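Buying grippers before buying arms: a talk with Kurniawati Manurung

By Florian Marti

Kurniawati Manurung keeps the equipment plan of Liem, a small company that teaches machines to do housework, on one long spreadsheet. When I met her she had it open on two windows, one for what the company wants and one for what it can pay. The second window was much shorter.

"People ask me first which robot we will buy," she said. "I would like them to ask me how many finger pads we will buy. It is a less interesting question but I can answer it."

Liem works mainly with cloth: clothes, towels, bed covers. The company has its office in Mallulholm and does most of its recording in furnished apartments in Prurnalham, which it rents by the week. In these rooms a person holds the gripper by hand and moves the clothes with it, and the camera on the tool records the work. The company owns two such tools. A robot arm is in the plan only from May, and even this line has a question mark in the last column.

I asked her if it is not strange for a robot company to own no robot.

"We had a demonstration arm on loan for a short time," she answered. "It was a good arm. We learned that it needs a table which is fixed to the floor, and a person who stays next to it, and a van. So the price in the catalog was the smallest part of my trouble. With the hand tool, a person can go up the stairs with a backpack and start to work."

She is careful to say that the hand tool is not cheap either. The offer from Ongate, the supplier, covered the gripper body, the camera mount and one set of pads. Cables, memory cards, a carrying case and replacement pins were listed on a separate page, and that page came two weeks later, when the first order was already signed. She now asks every supplier for "the second page" before she compares anything.

Of the money for this year, 60 percent goes to the people who hold the tools. The rest is shared between rent, storage of the recordings, and hardware, in this order. When she showed this to the engineers, they were not happy.

"They thought there was a mistake in the formula," she said. "Bayu checked it for me in front of everybody. There was a mistake, but in another cell, and after he corrected it the hardware got even less."

Bayu Pillai is the technician who repairs the tools, and he joined us for a part of the conversation. His view on spending is a bit different. He would like to have a complete third gripper on the shelf, not only the parts. "If a link is bent on a Thursday, we lose Friday also," he said. "The apartment is paid, the operator is paid, and I am looking for a pin." Manurung wrote this down, but she did not promise him anything.

About the pads they agree. Pads are treated as a consumable, like paper for the printer, and have a separate line in the budget. Pillai keeps a notebook with the date when each pair was put on, and he asks the operators to change both sides at the same time - a new pad against an old one does not hold a thin fabric in the same way.
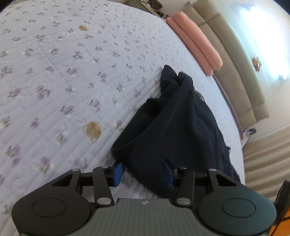 Prurnalham, 2023-02-19

The second part of our talk took place in one of the rented apartments, where the work of the day was with clothing on a bed. Dark cloth on a quilted cover with purple flowers, the two blue pads of the gripper open over it: this is the kind of material the spreadsheet is finally about.

Manurung told me that she likes to come once in every rental period, also on a weekend. "In the office I see a price for a gripper. Here I see that the operator needs to walk around the bed, and then I understand why somebody asks for a longer cable."

Dark clothes have their own small story in the budget. Leokadia Rutkowska, who reviews the recordings, had asked for lamps, as folds are difficult to see in black fabric. Manurung first refused. A lamp must be carried and set up, she argued, and homes do not have studio light. They found a compromise in which the money went to more hours of review and to one simple lamp that stays in the van. Rutkowska still thinks that it should have been three lamps.

How does one decide when it is time for the arm? Manurung has written down a rule, and she read it to me from the screen of her phone. The tools must be in use for 80 hours in a month, two months one after another, before she will ask for an offer. "If we cannot fill the hours of a tool that weighs so little, why should I believe we will fill the hours of an arm?"

I wanted to know who made this rule. She did, together with Khairul Tuhumury, who signs the larger payments. He had proposed a higher number. She reached the present one after she took away holidays, moving days between apartments and the time for cleaning the tools, which in the first plan was simply forgotten.

For other small teams who are preparing their first budget she had some practical advice. Ask for the price of the part that breaks most often. Ask where it is in stock, and in which country. Put the training of a new operator as a cost of equipment, even if the accountant wants it in a different place. And keep some money without a name until summer - in her sheet this line is called "stairs", after an accident with a carrying case that she did not want to describe in more detail.

The offer for the third gripper was on her list for the following week. Pillai had already cleared a shelf for it.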